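How to change the processor in an old desktop tower

Written by Hooman Nikzad

Many office computers become slow when the rest of the machine is still good. If your motherboard accepts a faster processor from the same family, the change costs little money and takes some 40 minutes. I explain it for a tower of the usual office type. Other cases can be different inside, so please keep the service manual open beside you.

Before you buy

Check the socket name and the list of supported processors for your motherboard. Two processors can look the same and still have a different contact pattern. Also look at the BIOS version. If an update is needed, do it while the old processor is still in its place.

What you need

A cross-head screwdriver, thermal paste, a cloth without fluff, isopropyl alcohol, and a holder or small box for the processor. I use the Pamico paste, but any ordinary one will do.

Opening the case

Shut down Windows completely, switch off at the wall and pull out the mains cable. Then press the power button for a few seconds. Lay the tower on its side with the removable panel upwards, take off the panel and touch bare metal of the case before you put your hand inside.

Give yourself enough space. The processor should have its own place next to the tower, where it cannot slide or fall, and where the contacts do not rub on anything.

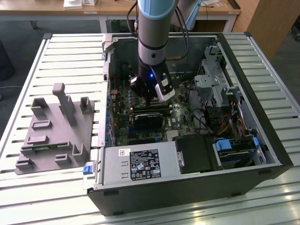 The side panel is off and the graphics card is still seated.

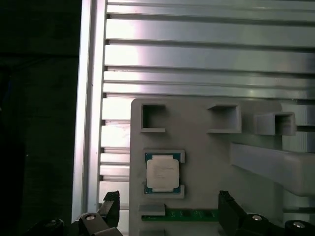 A processor in its bracket, with the metal heat spreader facing up.

Page last changed: 19 Dec 2024

Taking out the old processor

1. Unplug the fan cable of the cooler. Hold the plug, do not pull the wires.

2. Loosen the screws of the cooler crosswise, a little each time. When all are free, turn the cooler gently left and right and lift it. If it is stuck, do not use force - old paste can be quite hard. Put the case together again, let the computer run for a few minutes, switch off, unplug and try once more.

3. Wipe the old paste from the cooler with alcohol and the cloth.

4. Push the socket lever down and a little outwards, then let it come up slowly. Open the metal cover.

5. Take the processor by two opposite edges and lift it straight up. Put it in the holder and do not touch the gold contacts.

Putting in the new one

Find the small triangle on the corner of the processor and the same mark at the socket. Lower the processor straight down. It must lie flat without any pressure. Close the cover and bring the lever back under its hook. The lever needs some strength, this is normal.

Put a drop of paste in the middle of the heat spreader, the size of a small pea. Set the cooler on it, tighten the screws crosswise, and connect the fan again. I forgot this cable once and the computer gave me a fan error at the start.

Before you close the panel, look whether the power cables are away from the fan. Then start the computer and open the BIOS to read the processor name and the temperature. If there is no picture, switch off, unplug, and first check the memory modules and the processor power plug.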